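The Second-Shift Supper

At the Becerra, a 22-seat restaurant on the main street in Skerham, the last table usually leaves a little after ten. By eleven the staff have sat down to their own meal, and for Saron Negash that is the part of the day that matters most.

"When I started cooking for a living, I ate standing up over a trash can," she says. "I did that for years. I had a bad stomach and I was short with people."

Negash opened the Becerra in February with savings and a loan of 2,000 dollars from her aunt. The rent is low because the building sat empty for a long time and the roof still needs work. She does most of the cooking. Isla Tennant runs the front and does the books on Mondays, when the place is closed.

The staff meal is made from whatever did not sell. Some nights it is lentils and greens with rice. On a slow Tuesday it might be the good fish. Everyone who worked the shift is paid for the half hour they spend at the table, and that includes the dishwasher, who in many kitchens would still be at the sink.

Tennant was against it at first. She had worked out what the extra wages would cost over a year and did not like the number. "I told her we could feed people without paying them to chew," she says. They argued about it for most of a week. Negash won, on the condition that they look at it again at the end of the summer. 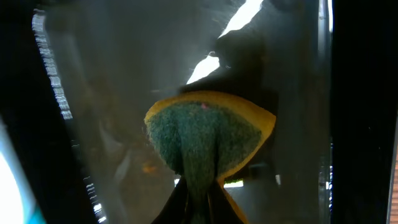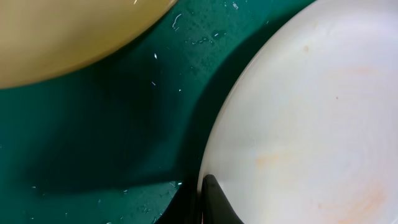

Sponge and plates.

The review is set for 21st August, and Tennant has already started on it. Her main finding so far is that hiring has cost them very little. One server left in the spring to go back to school. The others have stayed. At her last job, a hotel dining room in Naltilside with 70 seats, she was placing help-wanted ads every month and training new people on the busiest nights.

Food waste is down too, though she is careful about that figure. The menu got shorter over the same period, and she can't say how much of the drop comes from the supper and how much from taking the duck off.

What gets said at the table has changed the restaurant in smaller ways. The bread now goes out after the order is taken, which was a server's idea. The bar stopped stocking Grakar, a bitter aperitif that Negash loves and customers kept sending back. She still keeps a bottle in the office.

There are nights when it doesn't work. People are tired, or two of them aren't speaking, and the meal is over in ten minutes. Negash doesn't make anyone stay. Her own mother fed a household of cousins at odd hours, she says, and half of those meals were quiet.

She would like to add a lunch service next year, with a second supper at three in the afternoon. Tennant wants the roof fixed first.

Contact the editors | Copyright, all rights reserved | Back to top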